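How I split my demos before training (and why my old numbers were too good)

If you read the last post you'll know I've been training a little policy to stand fallen things back up and sort them, using demonstrations I collect at home with the hand-held gripper. This one is about the dull bit in the middle, where you decide which demos go into training and which you keep back. I did it badly for months, so I'm writing it up properly.

My first go was what everybody does. I had 2000 demos, shuffled the lot, kept a tenth back and trained on the rest. The held-back error looked lovely! Then I put the policy on the arm in Hanyu Wei's lab, gave it a room it had never met, and it pawed at the air next to a paper cup.

The trouble is that demos recorded one after another are nearly twins. Same light, same covers, same cup lying a thumb's width further over. Shuffle them and the test set is full of things the model has more or less seen already.

So, step one: group by session. A session for me is one surface in one room with one set of objects. If I carry the gripper to the next room, that's a new session. If I swap a can for a different can, that's a new session too – a bit strict, but it has saved me more than once. I keep a plain text file with a line per session (room, surface, objects, curtains open or shut) and I write the line before I start recording.

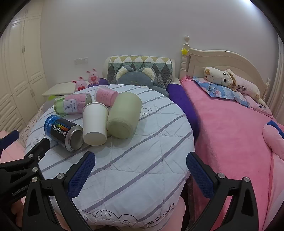

Soft surfaces get their own tag in that file. Cylinders on a quilt behave differently from cylinders on a desk, they sink and they lean on each other, and a rolled towel hardly cares how you grab it while a paper cup cares very much. My desk-only model was hopeless on beds. Mixing in bed sessions helped it, and the other way round the gain was tiny, which I still can't explain.

Step two: clean before you split. I throw out any demo where the tracking jumps, and any where the fingers close before they've reached the object. After that I had 1779 left. Do this first, or you'll end up with a test session that has three demos in it and a very silly average.

Step three: hold back whole rooms. I keep 2 rooms out completely, one with beds and one without, and I don't look at their scores while I'm fiddling with settings. For day-to-day tuning I use a few held-back sessions from the training rooms instead. My splitting script is called Bangate and it's only a page long: it reads the session file, checks that no session turns up on both sides, and stops with an error if one does.

Step four: train on the same settings as before and compare. Don't change anything else! I did, the first time, and had to run the whole thing again overnight.

With the room split my held-back error went up by a fair bit, and I was miserable until I noticed it finally agreed with what the arm was doing. The ranking of my models changed as well. The one I'd been calling the best came second from bottom, and a smaller one with heavier image cropping took over.

Next up is gripper width, where I suspect my calibration has been drifting since May.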